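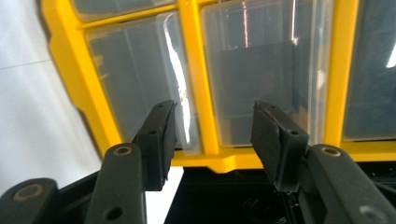 Background

My project looks at how a county council reports its own ethics complaints. I picked this topic after a local news story in October about Wolar, a paving company, and a council member named Halilović who voted on its contract. The vote was legal under the rules at the time. What I wanted to know was whether a resident could find that out without help.

What I did

I asked the clerk's office in Pritar for complaint records covering the last 12 years. The office sent 50 pages, mostly scanned letters. I read each one and sorted the complaints by type: gifts, contracts, hiring, and use of public property. My adviser, Ghada Farah, checked my sorting on a sample and disagreed with me on two of them, so I went back and changed both.

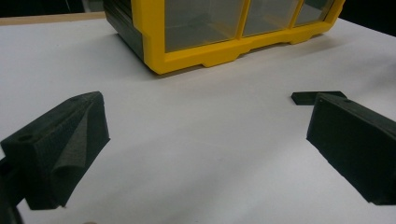 I also compared the records with the council's published minutes. This took longer than the reading did, as the minutes before the move to the Kenen building are not searchable.

Results

There were 24 complaints in the file. Only 4 led to a hearing, and all of those were about contracts. Gift complaints were usually closed by letter – often a single paragraph with no explanation.
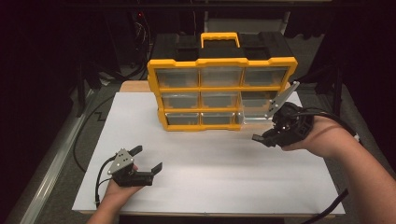

The minutes mention fewer than half of the complaints at all. When they do, the name of the member is left out, even in cases where a hearing was held in public.

Limits

I had no access to complaints made by phone. The clerk told me these were not written down until recently, so the real total is probably higher.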